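30/04/2022

Second day with the Nellano arm on trial, and I still don't see who it's for. Ismael Macedo read me the brochure over the phone again. 225 a month, 16 months minimum, "handles soft items with ease." Soft items! I asked him which ones and he said he'd check with Malldale.

Gave it a plastic bag this afternoon, the crumpled green one.
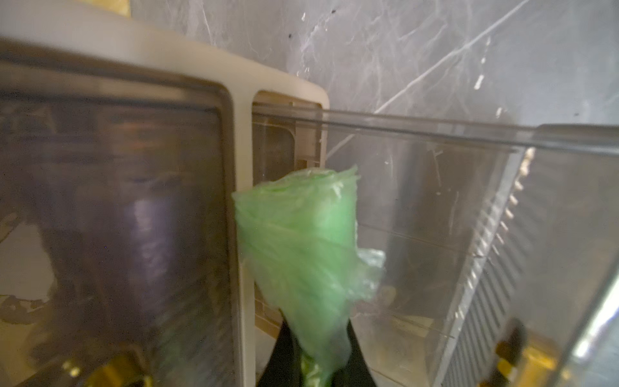
Merike thinks I'm being unfair and that we should keep it until July. Maybe. I could tidy a kitchen for a lot less than that. Must ask Ismael what the 40 setup charge covers, and get it in writing this time.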